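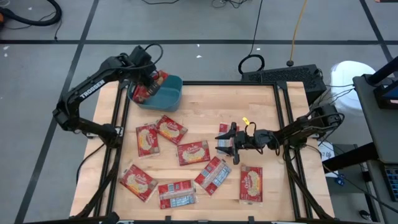 How often does the course need a full safety inspection during tournament week?
Once before the first practice round and again each morning before the gates open. The morning walk covers only the items marked D below.

Vundbridge Golf Club, tournament course inspection
Inspected by: Milagros Ocampo
Countersigned: Hyun-seo Seo
Date: Dec 10, 2024

Spectator routes

1. Rope lines and stakes (D). Pass with comment. Stakes upright on all holes. Rope at the 9th green sags at the crossing; retension before the first practice round.

2. Crosswalks (D). Pass. Marshal positions painted. Mats pinned at both ends.

3. Grandstand, 18th green. Capacity plate reads 500. Fail. Two handrail bolts on the north stair turn by hand. Stair closed until Doden refits and signs. Remaining stairs pass.

4. Slopes behind the 6th tee. Pass with comment. Grass worn to soil on the upper path. Wood chips requested in August, still not laid. Lautaro Sosa to confirm delivery.

5. Cable ramps, media compound. Pass. One end cap missing, replaced during inspection.
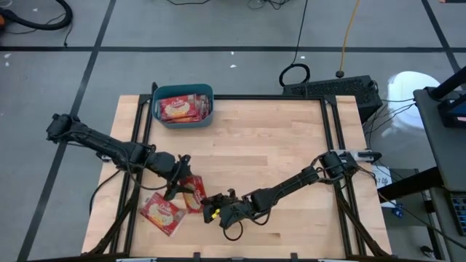 Carts and equipment

6. Cart brakes. Fleet of 40 tested on the service ramp. Cart 9 rolled with the parking brake set; keyed out and tagged. All others hold.

7. Mower guards. Pass. Nandard units have the new discharge chute. The older rough mower has a cracked deflector, usable for this week only if run before gates open.

8. Fuel store. Pass with comment. Extinguisher gauge in the green. Spill kit short of absorbent pads.

Weather and medical

9. Lightning horn (D). Audible at every tee except the 14th, where the wind carried it off. Repeat test with the second horn.

10. Shelters. Pass. Signs face the fairway.

11. First aid posts (D). Pass. Defibrillator pads in date at both posts. Rivadeneira ambulance access checked with gate 6 open; the turn is tight but clear.

Open items: 1, 3, 4, 6, 8, 9. Item 3 must be closed before any ticket holder is admitted to the stand. Send closures to Songül Işık in the tournament office.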